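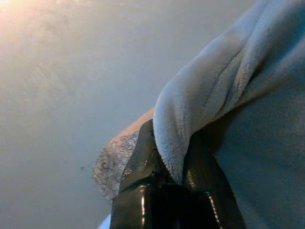 Fleece throw and beige looped fabric, back bedroom.

Ruris House – minutes of the house meeting, 11/06/2022

Present: nine residents. Apologies: two.

The meeting opened after tea in the front room. The minutes of the last meeting were read and accepted with one correction. The hot water timer was changed from the morning setting to the evening setting, and the minutes had it the other way around.

1. Matters carried over

The side gate has been rehung and now latches. The spare key is back on its hook.

The quote from Bachmann for new shelving came to $1,073 delivered. It was discussed at some length. Most people felt this was too much for a guest room that sits idle for a good part of the year. A resident pointed out that the price included fixing the units to the wall, and that we would need to do this ourselves if we bought something cheaper. It was agreed to keep the shelving we have and write back to decline. The quote will be kept in the folder in case we do up the upstairs rooms later.

2. Back bedroom – general tidy

The back bedroom has been used for overflow since summer and needs to be ready for guests in July. Those who have been in there recently reported that the room is sound but untidy. The walls are marked and could do with a wash. Sugar soap was suggested. One resident has had paint come off with it in another house and asked that a patch be tried first, low down near the skirting board. Agreed.

The floor only needs a mop. The grout was done last year and will not be redone.

On the shelves, it was agreed that the lower one should be cleared of odds and ends and left for guests to use. Anything small that has an owner should be claimed by the end of the month. After that it goes in the box under the stairs.

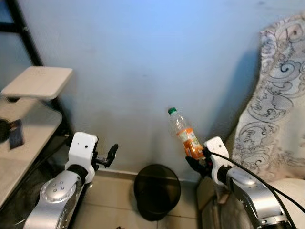 The question of drinks in the room came up again. Guests leave part-full bottles behind and they tend to stay there until the next person arrives. It was agreed that whoever strips the bed also takes out any bottles, tips them down the laundry sink and puts them in the recycling. A jug and two glasses will be left in the room instead. There was a suggestion to buy a small bar fridge, which did not get support. The power point on that side is already used by the lamp and the heater.

3. Bedding

The mattress is still good. It was turned at Easter and will be turned again before July. The meeting went through which covers and blankets are to stay in the room and which go to the hall cupboard.

The fleece and the looped beige piece have different washing needs and have been going through together. The fleece leaves fluff on everything. From now on it is to be washed alone on cold and hung on the line, not put in the dryer. The beige one is to go in a net bag. One resident asked whether loops that have pulled can be fixed. The answer was to push them through to the back with a crochet hook and not to cut them. A hook will be left in the peg basket.

Clametti, who do the sheets, have written to say that they will take quilted covers from next month at the same rate per bag. This was welcomed. Ours takes two days to dry in winter and there is nowhere to hang it out of the way. It was agreed to send it with the July bag and see how it comes back.

A Womby wool underlay was put forward for the guest bed. Two residents have them on their own beds and like them. The sale price is $200, which would come out of the house money. Others thought the bed was warm enough already, and that the heater should be looked at first as it clicks off after a short time. Left over until the heater has been checked.

Pillows: the grey pillowcases stay with this bed. They have been turning up all over the house. Please look through your own linen and return any you find.

4. Books

There are now more books in the house than places to put them. The hall bookcase is full and there is a second row behind the first on most shelves. It was agreed that a few paperbacks can live in the back bedroom for guests, so long as they are kept on the shelf and not on the bed, where they get folded up in the covers and end up at the laundry. This has happened once and the book was not worth keeping afterwards.

Books that have not been picked up by anyone will be offered to the street library on the corner. Anyone wanting to keep a particular title should write their name inside the cover. Borrowed library books are to stay in people's own rooms.
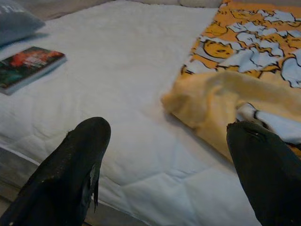
5. Making up the bed

It was asked that we settle on one way of doing it, as the last three guests each had something different. The following was agreed:

- Clear everything off the mattress before starting.
- White quilted cover on first, smoothed out to the corners.
- Sheets from the Clametti bag, not from the hall cupboard.
- Blanket spread last, with the spare fleece folded at the foot.

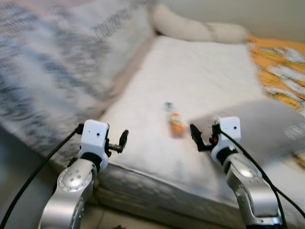

The cleaning supplies and toiletries were the last part of this item. They are kept in three different places and people put them down wherever they happen to be working. The meeting agreed to one tub, with a lid, on the bathroom shelf. Small bottles are the worst for this – the one with the orange-and-white label and the dark cap ended up on top of the white cover, and a leak there would go straight through the quilting. It goes in the tub with the rest. The striped blanket, the blue-grey and white one, stays on this bed and is not to be borrowed for the couch.

6. Other business

The compost bin needs a new lid. A bucket lid will be tried.

The meeting was reminded that the bins change over on the long weekend.

Next meeting in July, after the guests have left. Same place, and soup beforehand.

Filed under: House meetings / Minutes / Guest room

Comments

I have one of the grey pillowcases, sorry. It will be on the hall table tonight.

Can we add that the net bag is for the beige one only? I keep finding socks in it.

Sugar soap is under the laundry sink, behind the pegs. There is only a bit left so I will get another box.

Still in favour of the Womby. The heater has clicked like that for years.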